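Kirkent Institute of Home and Personal Services
Course Handout 4: Care and Arrangement of the Dressing Table
Prepared by Ingvar Dalsgaard
Revised 21/09/2020

Purpose of the unit

Students will learn to sort, store and maintain the small items kept at a dressing table. The unit carries 30 points toward the final grade. Read the handout before the practical session and bring it with you. The practical is held in the Frandsen Room and supervised by Kári Bergmann.

1. Sorting before storing

Clear the working surface and bring every item out where it can be seen. Group items by how they are kept. Bottles and other tall containers form one group, lidded jars a second, and tools such as brushes and sponges a third. Do not sort by brand or by color at this stage.

Check each cap before a bottle is moved. A bottle holding liquid should be stored upright, even when the cap seems tight. Jars may be lined up on the table, with the lids left on, until their place has been decided.

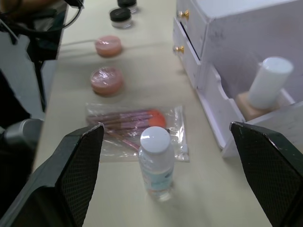

Brushes are kept together in one pouch or holder. A clear pouch is preferred at Kirkent, as the contents can be checked without opening it. Sponges may share the pouch if they are clean and fully dry. A sponge that has been used during the session is set aside for washing and does not go back with the brushes.

Items that do not belong to the dressing table, such as adhesives, cords and household tools, are returned to their own storage at the end of the session.

2. Drawers and knobs

Small drawer units receive heavy wear for their size. Most damage comes from pulling at an angle – the drawer should be drawn straight out, with one hand steadying the unit. Students working in pairs should agree on who steadies and who pulls.

Before filling a drawer, look at the front panel and the fixings. A screw should sit flush with the surface. A decorative knob should be tested gently for looseness, and the base behind it checked for cracks. Turn the knob by hand only. Report a loose fitting to the supervisor and do not tighten it yourself. 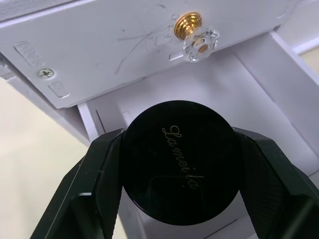 White finishes show marks readily. Wipe the panel with a soft damp cloth, then with a dry one. Scuffs may lift with a second pass; scratches will not, and should be noted on the condition sheet. Abrasive pads and powders are not permitted. Leave old labels in place unless the supervisor asks for their removal.

3. Placing the organizer

Set the organizer on a level surface with the drawers facing the user. Open the lid fully before adjusting a mirror, and handle the mirror by its frame. Upright bottles go in the open compartment, where they can be reached without opening a drawer.

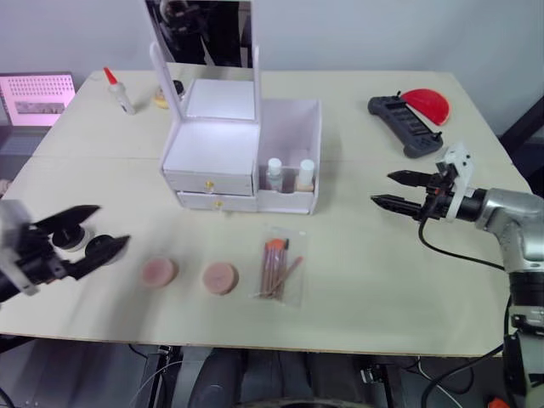
Leave enough room in front of the unit for both drawers to open. Daily tools may rest in this space during use but are put away afterward. Complete the condition sheet, sign it, and hand it to Kári Bergmann before leaving the room.

Reading for the next session: Handout 5, Washing and Drying of Brushes.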